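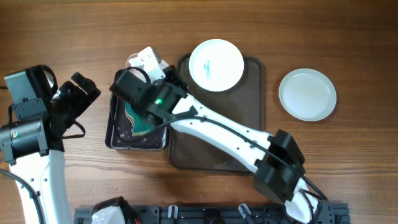
Gillville Football Families Support Scheme
Progress report to the Birach Fund
May 31, 2019

Period covered

This report covers the work done since the grant began in January. It was prepared by Flor Tamayo, scheme coordinator.

What the grant pays for

The scheme supports the partners and families of players in the lower divisions, mainly those who have moved to Gillville for a short contract. The grant covers the coordinator's part-time post, the helpline, travel for families and a small hardship fund.

Helpline

The helpline took 261 calls. Most were about housing and school places. Calls about injury came second, usually from partners who wanted to know what the club would pay while a player was out of the side. We have rewritten the injury leaflet as a result and sent it to the club secretary at Wimus for checking. We are waiting for comments on the page about private treatment.

Calls dropped in the last few weeks of the season and picked up again once the released lists came out.

Travel and hardship fund

We set aside £2000 for hardship payments and have paid out £1374. The largest payment went towards a rent deposit for a family whose player was released with the tenancy still running. Travel claims were lower than expected. Several families told us the form was too long, so it is now one page.

Careers evenings

We held 4 careers evenings at the Valderrama Rooms. The session on going back to college was the best attended. The one on starting a small business was moved twice because of rearranged midweek fixtures and turnout suffered. We would like to run it again before the new season.

Problems

Childcare at the evenings was not in the original budget. We met the cost from the room hire line, which was underspent, and ask the Fund to approve this change. We still have no regular contact at the women's side and have written to the manager there.

Next steps

Finish the injury leaflet and print it.
Visit new signings' families during pre-season.
Agree dates for the autumn evenings with the Valderrama Rooms.
Send the Fund a full statement of accounts with the next report.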